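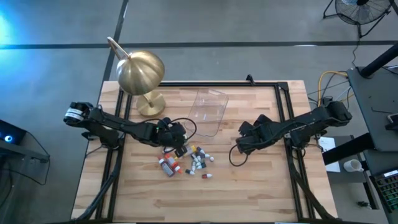 Subject: Re: [undale-bread] Rye starter gone sluggish
Date: 2023-08-27

Hi all,

Jumping in on the starter thread, as I went through exactly this last October and nearly threw the whole jar in the compost.

On the list, a member in Mudia wrote:
> My rye starter used to double by lunchtime and now it barely
> moves. Same flour, same jar, same shelf. It smells like nail
> polish remover when I take the lid off. I've been feeding it
> once a day, a spoonful of flour and a splash of water. Do I
> start over or is there hope? I have 20 rolls promised for a
> family thing and I'm getting nervous.

There's hope! That nail polish smell nearly always means it's hungry. A spoonful a day is fine in winter, but my kitchen gets hot in August and the poor thing burns through that before I've finished my coffee.

What I did: dumped all but a tablespoon, then fed it 50 grams of rye and 50 grams of water, morning and night. Weigh it if you can. I used to go by eye and my "splash" had been getting bigger for months, so I was basically feeding soup. First two days, nothing much. Day three it had a few bubbles and smelled more like apples, and by day five it was climbing out of the jar and onto the shelf (put a plate under it, please learn from me).

One more thing, check the flour. I'd opened a new bag of the Ragab dark rye that had been sitting in the garage since who knows when, and I think that was half my trouble. I switched to a fresh bag from the Skaltance mill shop and it perked right up. They're open Saturdays only now, by the way, and they've stopped taking cards again.

For the rolls, I wouldn't bet the family thing on it. Put a pinch of dry yeast in the dough along with the starter and you'll still get the flavor. My batch takes 872 grams of flour total and makes 17 good-sized rolls, so you'd want to scale up a little or make them smaller. Mine go in at 425 for the first ten minutes and then I turn it down to 375 until they're brown enough for me, which is pretty brown.

Oh, and whoever asked a while back about drying starter for backup: yes, do it! Smear it thin on parchment, leave it out until it flakes, and keep it in a jar with a tight lid. I brought some back after most of a year and it took four feedings.

Does anybody still have the caraway loaf recipe that went around in the spring? I deleted it by accident and I've been guessing at the molasses ever since.

Happy baking,
the one with the leaky jar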